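Thread on the Rolto hand-worn gripper kit, sold by Illum. We've had a pair on the bench since December and I keep getting asked if it's worth the money. Numbers first, opinions later.

Price for the pair, with cables and the recording software: 2385 dollars. A spare set of finger pads is extra. Shipping was slow, packing was good.

Weight is 300 grams per hand on our kitchen scale. The spec sheet says less, but I suspect it leaves out the strap hardware. You feel it in the wrist by the end of a long towel session.

Cloth is the test I care about. Rigid blocks make every gripper look good. Our standard task is a striped terry towel, flat fold and then roll, both hands wired.

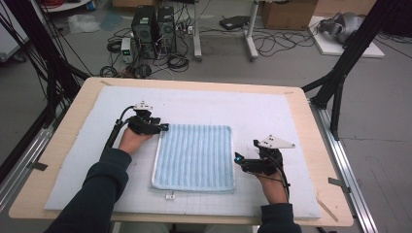

Does it need its own computer?
Any recent desktop with two free USB ports will do, but the software drops samples if you run training on the same machine. Keep the jobs apart.

Setup notes. The strap runs small. If you wear a thick sleeve, pull it back before you tighten, or the mount creeps toward the knuckles and the calibration goes with it. Recalibrating takes 2 minutes per hand.

Cable strain relief is the weak point. One connector went intermittent on a Friday afternoon. Illum sent a replacement without arguing – credit where due – but the new one has the same boot and I expect the same result.

Compared with the Broler set we used before: the Broler is stiffer and better on hard parts. On terry it slips more, and its pads wear smooth quickly. The Rolto pads hold pile well, sometimes too well, and you have to open wide to let go.

Fingertip work on a rolled edge is where I'd pick the Rolto. You can close on a small pinch of fabric and keep the rest of the roll out of the jaws. 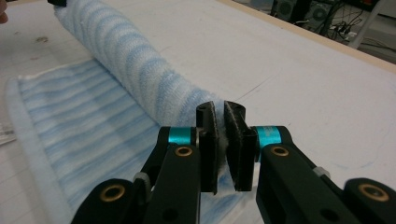 WHO SHOULD BUY IT
Small labs recording cloth or soft goods by hand. If your parts are all metal or molded plastic, stay with the Broler.

Pad life so far: 700 towel cycles on the first set, still in use. I'll replace them when the slips show up in the logs.

Bodnár sells a third-party strap that fits the same mount. One is on order – will post fit notes in this thread.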